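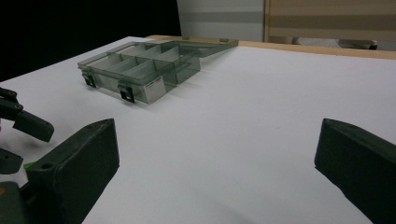 Tempo de leitura: 2 min

Pesquisar no site Digite aqui

Arrumar, fechar, guardar: as máquinas já dão conta?
Notas para a fala, 23 de julho de 2021

Abrir com a pergunta direta, sem slide de apresentação: quem aqui entregaria a bancada da oficina a um robô hoje à tarde? Esperar as mãos. Depois, a minha resposta: a bancada inteira, ainda não. Um pedaço dela, sim, e isso me deixa animadíssimo!

Falar da caixinha organizadora. Plástico transparente, divisórias finas, duas travas na frente, tampa que dobra para trás. Qualquer um de nós fecha aquilo conversando. Para a máquina é um problemão delicioso: o fundo deixa ver a mesa, as paredes se sobrepõem e mudam de tom, a tampa pega reflexo. Onde termina a caixa e começa o tampo branco?

(Pausa. Beber água.)

Contar o teste da Vaven em maio. A tarefa: pôr parafusos nos compartimentos certos, baixar a tampa, prender as duas travas. 62 acertos em 75 tentativas, com a caixa sempre na mesma posição. Com a caixa girada, o Mattes Kröger parou a série depois de cinco. Ele me autorizou a contar, e ri disso até hoje.

As travas: aqui mora a parte boa. Pinça de dedo largo empurra bem, mas sente pouco. Fechar pede força no ponto certo e um jeito de saber que encaixou. A gente ouve o clique. A Annelore Ackermann colocou um microfone no punho do robô, ideia linda, falar dela com calma.

Casa x oficina. Na oficina dá para fixar a caixa com um batente. Na cozinha, quem vai pôr batente no pote de arroz?

Se perguntarem de dados: o conjunto da Stanow tem 2.000 demonstrações feitas à mão. Ajuda muito com objetos opacos, bem menos com transparentes.

Se sobrar tempo, a história do Dardo Valdebenito e a gaveta de talheres. Senão, direto às perguntas.

Lembrar de devolver o microfone de lapela ao Jannik.

Contato | © 2021 Flolar | Voltar ao topo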